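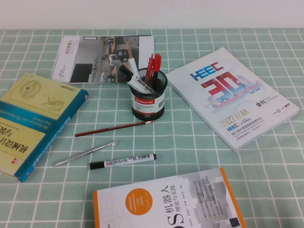 Pens, pencil, markers and books on the green grid cloth, the tabletop for the club's desk-clearing task.

The Pencil Problem

At Cluvdale, a student robotics club has spent a school year teaching an arm to put away a pen. It's one of the most exciting things I've watched all year.

The pencil goes up, wobbles, tips forward like a diver who has changed her mind, and lands on the tablecloth with a click. Six teenagers groan. Then five of them start talking at once, and the sixth is already scrolling back through the numbers on her laptop to find the moment the grip let go.

"Too close to the eraser," she says, and they all lean in to look.

I had come to the Cluvdale robotics club expecting wheels. When I was in school, a robotics club meant a thing on wheels that pushed another thing on wheels out of a ring, and I loved it dearly, and I could happily have written this whole article about that. But the Cluvdale students have gone a different way. They have an arm bolted to a bench, a table covered in sage-green cloth with a grid of thin white lines, and a job that any five-year-old could do before lunch: pick up the pens and put them in the cup.

The cup is a black mesh one, the kind that sits on half the desks in the world. Some of the pens are already standing in it when a round begins, which makes everything harder, and the rest lie on the cloth. Books and catalogs are spread around the edges of the table, and the arm has to leave them alone. Knock the big yellow hardcover and you lose points. Tip the cup and the round is over.

"People walk in and think we're on a break," says Marin Popescu, who teaches physics and started the club. "They see a messy desk. I say no, come back, this is the field!"

Popescu is a fast talker and a faster walker, and he gave me the tour backward, facing me the whole way, without hitting a single stool. The club meets in the old Dimitriou drafting room on the second floor, where the windows are tall and the light shifts all afternoon. That light used to drive the students up the wall. A program that found the silver-grey pen perfectly well at three o'clock would lose it by four, when the sun came in low and the barrel went bright. They tried blinds. They tried lamps. In the end they decided that a real desk has real light on it, took the blinds back down, and made practice in bad light part of the routine.

The arm is called Wasow. I asked three people why and got three answers, all delivered with total confidence, so I will leave that one alone. It was bought used, and the students rebuilt the wrist over the winter. The whole repair, with new bearings, two motors and a great deal of cable, came to around 500 dollars, most of it raised by fixing other students' bikes in the parking lot.

How do you teach an arm to pick up a pencil? Mostly, you show it. A student takes hold of a smaller, lighter arm that Wasow copies, and moves it by hand: down, close, lift, over, turn, lower, open. Every joint angle is saved along with the camera pictures. Then you do it again with the pencil lying a different way. Then again with a marker. Then again. On the wall by the door hangs a strip of paper where the club writes its running total of saved tries, and on the afternoon I visited it stood at 3,122.

I got to add one. (I begged a little.) A patient sophomore showed me where to put my thumb, and I guided the small arm toward a white marker with black ends while Wasow followed along on the table, a fraction of a second behind me, like a very large and polite shadow. Closing the gripper was easy. Lifting was easy. Then I had to stand the marker upright over the opening of the cup, with other pens leaning out of it at every angle, and find a gap. My hand shook. Wasow's hand shook. I clipped the rim, backed off, tried again from the left and got it in, and I am not ashamed to say that I cheered.

They threw my try out. Too shaky, they said, and they were right. The arm learns whatever you show it, and in the fall it had learned somebody's habit of pausing right before letting go, a little hitch, as if it were thinking things over. The students found this charming for a week and maddening after that. Getting rid of it meant recording a fresh batch, with everybody practicing the move on an ordinary desk beforehand.

Each object has its own character, and you hear about it constantly in that room. The markers are fat and forgiving but they roll. The slim pen is so thin that the fingers sometimes close on cloth and bring up a pinch of green along with it, dragging everything else an inch sideways. And the dark red pencil, oh, the pencil! It can be gripped almost anywhere, which sounds like a gift, but a grip near either end lets it swing. Lay it close to the base of the cup and there's hardly room for the fingers to come down. The students talk about the pencil the way baseball players talk about a certain kind of curveball.

The cloth has been a surprise teacher too. It wrinkles. A wrinkle under a pen lifts one end by a hair, and a hair is plenty. Early on, the students smoothed the cloth before every try, and their success rate climbed beautifully, and then a visiting parent set her purse on the table, rumpled everything, and the arm missed eight in a row. Nobody smooths the cloth anymore.

All of this is pointed at August, when the club will pack Wasow into a foam-lined crate and drive it to the Lultar Challenge, a contest for school and community teams built around household and office chores. There's a dish-rack event, a laundry event that I am told is chaos, and desk clearing, the one Cluvdale has entered. Teams get the type of objects in advance but not the layout. The judges arrange the table while the students stand behind a screen, and then the arm works alone, with hands off the keyboard, until the time runs out or the cup goes over.

Mirsad Stoyanova has judged at Lultar since it began and drives over to Cluvdale every few weeks to set up surprise tables. She spent years repairing sorting machines and has a wonderful eye for trouble. I watched her lay out a round. She put down a pen, looked at it, turned it a few degrees so that it lined up with one of the white lines on the cloth, and smiled.

"They'll hate that," she said.

They did! A thin light-colored pen lying along a thin white line turned out to be a rotten thing to spot from above. Wasow hovered, moved off, hovered again and went for the marker instead. A boy named Teo put his whole forehead on the bench. But Stoyanova was delighted, and she pulled a stool over and asked him what the arm could be shown that would help, and the two of them were still at it when the late buses left. By the following week they'd recorded a full set of tries with pens lying on the lines, across the lines and where the lines meet.

I asked her what she looks for in a team.

"Whether they know why it failed," she said. "Any team can have a good run. I like the ones who can tell me about the bad run. Which joint, what time, what the light was doing. These kids can tell you that in their sleep."

It's true, and it was my favorite thing about the place. There's a notebook, an actual paper notebook with coffee on it, where every dropped, dragged, rolled or launched object gets a line. (Launched happens more than you'd think.) Reading it is a joy. "Gripped pencil and cup rim together. Would not let go of either. Had to unplug." "Perfect lift, perfect turn, released next to cup." "Pushed catalog. Blamed marker." The seniors write in it neatly and the freshmen draw pictures.

The freshmen, by the way, are not kept away from the good stuff. Popescu is firm about this. Anyone who comes through the door drives the arm on the first day, and anyone who breaks something helps fix it. One ninth grader stripped a gear in her second week and now knows more about the gearbox than her teacher does. She explained it to me with great seriousness, using a bagel.

Late in the day they ran a full round for me, a mixed table with the books out. Popescu started the timer on his phone. The room went quiet except for the small whine of the motors. Wasow took the marker first, carried it high over the books, turned it and dropped it in. Someone squeaked. The pen took two tries, with a bit of cloth coming up on the first. Then the arm came down over the pencil, and closed, and this time the grip was a little forward of the middle, and it rose straight and steady and hung over the cup for what felt like a full school year.

It went in at 55 seconds. The cup rocked and stayed up.

I'd love to report that there was a long celebration. There was a short, very loud one, and then the girl with the laptop asked whether anyone had seen how far the cup moved, and someone got a ruler, and Stoyanova began picking the pens back out and thinking about where to put them.

The club meets in the Dimitriou room after the last bell and keeps going over the summer. Visitors are welcome, and they will almost certainly hand you the small arm. Keep your thumb loose.

Last updated: Saturday, June 20, 2026

Related stories
A Laundry Contest With No Good Socks
Bike Repair Pays for a New Robot Wrist
The Last Drafting Tables in Cluvdale
What to Pack for the Lultar Challenge
Summer Clubs That Still Have Room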